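How Do You Save Up for a Robot Arm?

Hi, I'm Iqra! I plan the robot shopping at Ludov, and I love it – it's a lot like saving for a bike, only with longer lists. First I ask what the arm has to do. Ours works with soft things like bags, so it needs a good gripper.

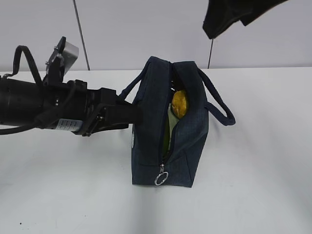 Is the arm the only thing you pay for?
The arm is just one part of the price. You also need a table, cables, spare parts and lessons for the grown-ups.

Here's my list from May. We had $3000 to spend. The arm came to $2511 and the extras were $126, so we kept the rest for repairs (things do break!). Then I got prices from 2 shops, Gazi and Colach, before I picked one. And the stuff to practice with? Any bag you already own is free – my favorite price!
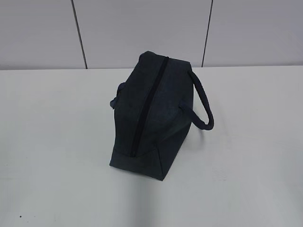
A dark bag with a long zipper and two handles.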